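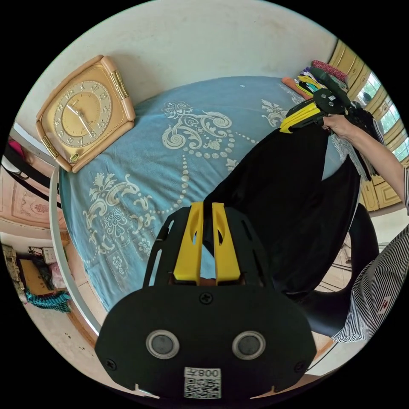
Diễm Từ asked whether a handheld airband radio has to be opened up to check its antenna, or whether the check can be done from the outside. It can be done from the outside, and the steps below take less than an hour.

What you need

A handheld airband radio with a charged battery, an antenna analyzer that covers 118 to 137 MHz, a short coax jumper, and the right adapter for your radio's antenna connector. The readings on this page came from a Sollach analyzer, but any model that shows SWR will do.

Step 1. Look at the connector

Turn the radio off and unscrew the antenna. Check the center pin. It should be straight and clean. Wipe the threads with a dry cloth. If the pin is bent, stop and replace the antenna - a bent pin can spread the socket inside the radio.

Step 2. Check the jumper

Sweep the jumper with a 50-ohm load on the far end. SWR should stay close to 1 across the band. If it jumps when you flex the cable, throw the cable out.

Step 3. Sweep the antenna

Screw the antenna onto the analyzer and hold the analyzer the way you hold the radio. Your hand is part of the ground, so the numbers will change if you set it on a bench. Stay 3 feet from metal shelves and parked aircraft. An SWR under 3 across the band is normal for a short flexible antenna. Write down the lowest point and its frequency.

Step 4. Listen

Put the antenna back on the radio and tune to a weather broadcast. At Brovonstead we use the one on the field, then walk 200 paces past the last hangar and listen again. The voice should stay clear at both spots.

If the reading is bad

Try a second antenna before blaming the radio. If both read well on the analyzer but reception is still weak, the fault is in the socket or further in, and the radio should go to a shop.

Repeat the check every June, or after any hard drop. Keep the old numbers with the radio so you have something to compare.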